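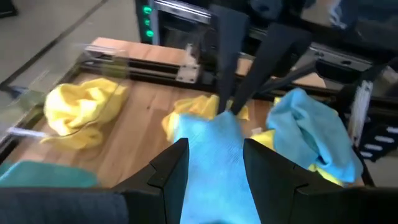 Can you use the Haltell coastal lot listings to work out what a lot is worth?
Only as a rough first look. The prices are what sellers asked, and hardly any of them come with a sale price.

Haltell Coastal Lots, data card
Version of 1/9/19
Compiled by Flora Dunbar and Ryota Iwasaki

What it holds
700 listings for vacant lots near the beach, copied from the Bescombe and Maruyama agency sites. One row per listing, with asking price, lot size, stated road access, stated utilities and the seller's own text. Repeat listings were merged when the lot number matched. When it didn't, they were left alone, so expect the same piece of sand to turn up twice under two agents at two prices.

Fields to be careful with
price_ask: Often left unchanged for years. I would not call it a market price.
size_m2: Taken from the ad. Thilini Herath checked 64 lots against the registry plans and seven were smaller than advertised by a tenth or more.
beachfront: Means the ad used the word. Some of these lots have a public road in front of them, and one has a hotel.
water, electric: "Available" can mean a meter on the lot or a pole down the hill. We kept the wording as is — please don't turn it into yes/no and then quote us.
minutes_to_airport: Seller's claim. Drive it yourself.

Missing values
128 rows have no title status. Theresia Haslinger wanted to fill these in as "clear" because the agents said so by phone. I said no, and they are blank.

Not suited for
Appraisals, loan files, or any chart with the word "appreciation" on it. The Ernadine brochure used an early copy for exactly that, and we did not approve it.

Corrections
Send them to Takeshi Higuchi with the row number and a document we can read. An agent's word is not enough.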